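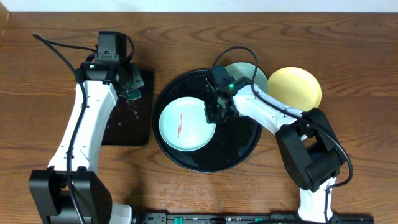

Two arms, one sponge, three plates. The sauce is on the mint-green one.

TOOLING NOTES: Skutard 2 says it can plan for both hands

The dishwashing demo has become the standard way to sell bimanual planning software, and I have grown wary of it. Plates are round, sponges forgive a lot of sloppy force control, and a viewer who sees water and a sponge will assume that cleaning is going on. So when Larnico put out version 2 of Skutard in February, with a release note promising "true coordinated planning for everyday wet tasks," I asked for a build and ran it on our own bench before writing a word.

Some background for newer subscribers. Skutard is a planning layer. It sits between whatever policy or script you use to decide what the arms should do and the controllers that move the joints. Version 1 planned each arm separately and then checked the two paths against each other. If they collided, one arm waited. It worked, in the way a four-way stop works. Version 2 is supposed to treat the pair as a single system and search for one motion that covers both.

I gave it the same job we gave version 1: sponge in the left gripper, plates handled by the right, a shared tray in the middle. The good news first. Planning was quick. Across 341 requests the median time to a valid path was 60 milliseconds, and I never saw the arms come close enough to each other to make me reach for the stop button. The old habit of one arm freezing halfway through a reach while the other finished has mostly gone away.

Mostly. When both grippers need to be over the tray, version 2 still falls back to taking turns more often than the release note would have you believe. You can see this in the logs if you turn on verbose output and look for the line "sequential fallback." It isn't mentioned in the summary report, and the summary report is what ends up on people's slides. I would like Larnico to print that count at the top, next to the success rate, in the same size type.

Then there are the cables. Skutard models the links and the grippers, and you can add a padded shape for a camera on the wrist, but a cable looping above a gripper is treated as empty air. The documentation suggests making the padding bigger. Do that and the planner starts refusing perfectly reasonable reaches over the rim of the tray. I ended up with a padding value I arrived at by fiddling, and I don't trust it on anybody's bench except mine.

Perception is a separate complaint, and only partly Larnico's fault. Skutard takes object poses from whatever tracker you plug in. I used Atau, as most of you do. Atau is fine with a plate lying flat. Give it a plate leaning over a rim, partly hidden by a gripper, and the pose estimate wanders, and a wet black tray that reflects the lights makes things worse. Skutard accepts a confidence value with every pose and, as far as I can tell from the behavior, does nothing with it. A wandering pose gets planned against with the same cheer as a solid one. I raised this with support and was told uncertainty handling is "on the roadmap."

As for the 1,000-trial benchmark in the announcement, read the appendix. In 660 of those trials the plates started flat and apart, with no overlap. I'd want to see the rest broken out before quoting the headline figure to anyone with a budget. And "success" there means the motion finished without a fault. It says nothing about whether the plate came out clean.

Should you upgrade? If you already run version 1, yes, the waiting problem alone was worth an afternoon of config changes. If you're on Rweyemamu's open planner and happy with it, I see no reason to move yet. Keep your old config files either way. The converter dropped my joint speed limits without a warning, and I only noticed after comparing the two files by hand.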